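From the Steronbridge Song Letter

A New Record from Lenka Slanina, and a Night to Hear It

If you were at the Purier in January, you already know why I'm so happy to be writing this one. Lenka Slanina has finished her second album! It's called Provemau, it has eleven songs on it, and I've had it on repeat since the download link landed in my inbox. 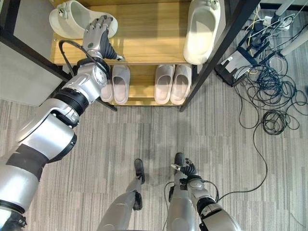
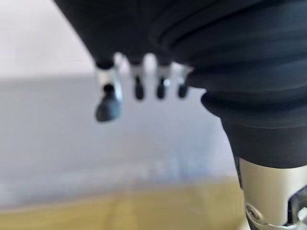
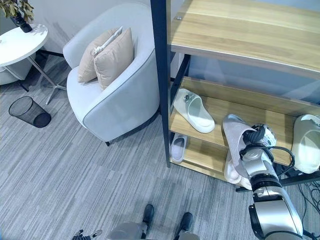
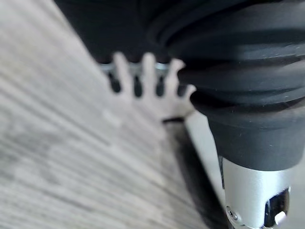
Lenka's first record was mostly voice and nylon-string guitar, recorded in her aunt's kitchen over a couple of weekends. I still love it, hiss and all. The new one is a much bigger thing. Marek Oravec plays upright bass all the way through (bowed on the slow songs, and wait until you hear the end of "Ferry Weather"), and Emília Charvát brings accordion and a second voice that sits so close to Lenka's that I had to check the credits to see who was singing the high part on "Two Coats." It's Emília, by the way.

Godfrey Nyanda produced it at his place out past the rail yard. He and Lenka met when they were both booked on the same songwriters' night and ended up swapping verses backstage. He likes whole takes, so the band played together in one room and kept the version that felt right, even when somebody came in early. You can hear Lenka laugh just before the last chorus of "Jurčo's Dog," and I'm so glad they left it in.

People keep asking me what kind of music it is. Folk is the easy answer, but there's a country shuffle on side one, a waltz, and one song in Slovak that she wrote for her grandfather, with nothing behind her except a harmonium. There's also "Long Division," which is as close to a rock song as she's ever gotten. Gadisa Wolde guests on that one with an electric guitar part that sounds like it's coming through the wall from next door. I've played it for my sister, my dentist and the guy who fixes my car, and all of them wanted to know who it was.

The vinyl is a run of 500, pressed on plain black, with the lyrics printed inside the gatefold. Lenka did the lettering herself. Jurčo Records on Mill Street will have copies at the counter, and they've promised to hold a few back for anyone who can't get in until the weekend. The download comes with 3 extra tracks, including an early version of the title song at about half the speed. I may like it better than the finished one. Ask me next month.

The release show is at the Purier on Apr 18, 2026, with the full band. Doors are at seven, and Gadisa opens with a solo set of his own songs, several of them brand new. If you've only heard him as a sideman, come early, please! His song about the night bus is one of the best things anyone in this town has written lately. The back room is seated and the front is standing, and the sound is good in both, though I always end up by the left-hand speaker.

After that the band is off on the road through the river towns, mostly small rooms and one church. Lenka says she'd like to add a matinee somewhere for people with kids, so if you run a hall or know someone who does, write back to this letter and I'll pass it along to her.

Next time: the Steronbridge open stage is moving to Tuesdays, and I have the new sign-up rules.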